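Jakby: annotierter Korpus deutschsprachiger Sachbuchrezensionen

Lesezeit: 4 Minuten

Diese Website verwendet Cookies, um die Nutzung auszuwerten. Mit dem Weiterlesen stimmen Sie der Verwendung zu. Einstellungen | Ablehnen

# Jakby

Stand: 2. August 2025

Jakby enthält 583 Rezensionen zu Sachbüchern über Risiko, Entscheidung und Wahrscheinlichkeit, dazu Annotationen auf Satzebene. Der Korpus dient der Untersuchung, wie Rezensenten Thesen eines Buches wiedergeben, wo sie zustimmen und wo Wiedergabe und Wertung ineinander übergehen. Für Verkaufsprognosen oder die Bewertung einzelner Autoren ist er nicht vorgesehen.

## Herkunft

Die Texte stammen aus zwei Quellen: dem Rezensionsarchiv Drendier und der Sammlung Zawadzka. Drendier liefert den größeren Teil, überwiegend Kurzbesprechungen aus einem Leserportal. Zawadzka besteht aus längeren Beiträgen, die ursprünglich in einem Rundbrief für Bibliotheken erschienen sind. Für beide Bestände liegt eine schriftliche Nutzungserlaubnis der Rechteinhaber vor (siehe `docs/rechte.md`).

Aufgenommen wurden Texte mit mindestens 220 Wörtern. Reine Inhaltsangaben ohne wertenden Satz blieben außen vor, ebenso Klappentexte, die unverändert als Rezension eingestellt waren. Mehrfachbesprechungen desselben Titels sind zulässig und über das Feld `werk_id` verknüpft.

## Aufbau

Jede Rezension liegt als eigene JSON-Datei in `data/texte/`. Kodierung ist UTF-8, Zeilenenden sind LF. Felder:

- `id`: eindeutige Kennung der Rezension
- `werk_id`: Kennung des besprochenen Buches, auflagenübergreifend
- `quelle`: `drendier` oder `zawadzka`
- `uebersetzung`: `true`, wenn die deutsche Ausgabe eine Übersetzung ist
- `saetze`: Liste der Sätze mit Zeichenpositionen und Labels

Überschriften der Rezensenten stehen im Feld `titel` und sind nicht annotiert. Fußnoten wurden entfernt, die Verweisziffern ebenfalls.

## Annotation

Vergeben werden die Labels `WIEDERGABE`, `WERTUNG`, `ZITAT` und `SONSTIGES`. Ein Satz kann mehrere Labels tragen. `ZITAT` gilt nur bei wörtlicher Übernahme mit Anführungszeichen. Paraphrasen im Konjunktiv zählen als `WIEDERGABE`, auch wenn der Rezensent den Modus im Nebensatz wechselt.

Die Richtlinien stammen von Najwa Najjar, die Satzsegmentierung und die Prüfskripte von Dexter Sebastian. 100 Rezensionen wurden doppelt annotiert. Abweichungen sind in `data/doppelt/` unverändert erhalten; die Entscheidung steht jeweils im Feld `final`. 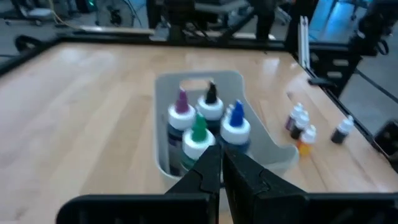
## Bekannte Einschränkungen

Ironie ist nicht gesondert markiert. Ein ironisch gemeintes Lob erhält `WERTUNG` ohne Polarität. Bei Aphorismen, die Rezensenten ohne Kennzeichnung aus dem besprochenen Buch übernehmen, ist die Abgrenzung zwischen `WIEDERGABE` und `SONSTIGES` unzuverlässig. Mehr als 30 solcher Stellen sind in `docs/grenzfaelle.md` aufgeführt.

Die Segmentierung trennt gelegentlich nach Ordnungszahlen und nach »Hrsg.«. Bekannte Fälle wurden von Hand korrigiert, weitere bitte mit `id` und Zeichenposition melden.

Ins Deutsche übersetzte Titel sind überrepräsentiert. Aussagen über deutschsprachige Originalausgaben sollten nach `uebersetzung` getrennt berechnet werden.

## Änderungen

Im Juli wurden Dubletten aus Drendier entfernt und die Kennungen in `werk_id` vereinheitlicht. Ältere Kennungen lassen sich mit `scripts/id_umsetzen.py` übertragen. Das Feld `sterne` entfällt ersatzlos.

## Lizenz

Annotationen und Richtlinien: CC BY 4.0. Für die Rezensionstexte gilt die Nutzungserlaubnis der jeweiligen Quelle; eine Weitergabe außerhalb von Forschung und Lehre ist nicht gestattet.

Ähnliche Einträge

- Dundov: Register zu Essaysammlungen
- Zawadzka: Metadaten ohne Volltexte
- Drendier: Schlagwortliste Sachbuch
- Richtlinien zur Annotation indirekter Rede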